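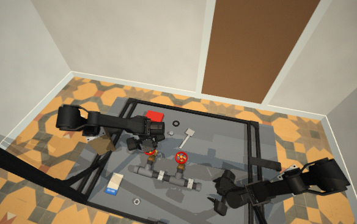
When I asked the maintenance training lead at Endosico what she'd spent so far on her two-armed valve cell, she laughed and said, "On the arms? Zero. On my own patience, plenty." We were on a video call in February 2022, and I had come in expecting a nice tidy budget spreadsheet. What I got was an hour on why she hasn't bought anything yet (and I loved every minute of it).

Her crew looks after pipework at the Rakolton plant, and the dream is a cell with 2 arms that can turn handwheels and swap small fittings on a bench. "Everybody starts with the arm catalog," she told me. "I did too! Then I tried to work out what the bench had to be, and I couldn't answer a single question. How wide? Where do the bases go? Does the right arm reach the end of the pipe or am I paying for a longer one?"

So the whole thing lives in simulation for now. They set up the frame, the two arms, a pipe with a couple of valves on it, and the odds and ends you'd find on any bench, a nut, a washer, a scraper. She's been moving things around in there since June, and the quote requests get rewritten every time.

I asked what had changed the most. "The mounting," she said right away. "I had the bases on the table, then I had them outside it, and the floor space for those is a completely different conversation with the building people." The grippers were next. Her first list had a fancy one for each side, and she's now pricing a plain two-finger type with 28 spare fingertips, which comes to $3,400 for the lot. She read me that number twice, a little proudly.

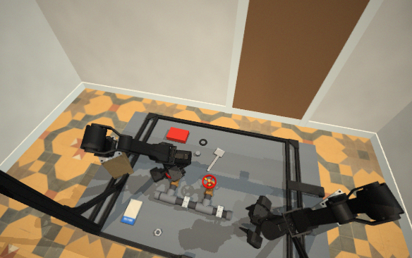

Over at Sitompul, the integrator she's been getting quotes from, the engineer on the account told me that a buyer should hold back 20 percent for cabling, guarding and the cart nobody remembered, and that he'd say so even if it cost him a bigger arm order.

She agrees with the percentage, but she'd put training hours in there too. "My people know valves. They don't know robot software, and somebody has to pay for the weeks they spend learning it." That line isn't in any of the quotes, by the way. She added it herself under the name Enditz, which is what the crew calls the project, and finance has already asked her twice what it means.

Her next job is the frame. She wants to order that first, bolt it down, and live with it for a while before any arm gets a purchase number.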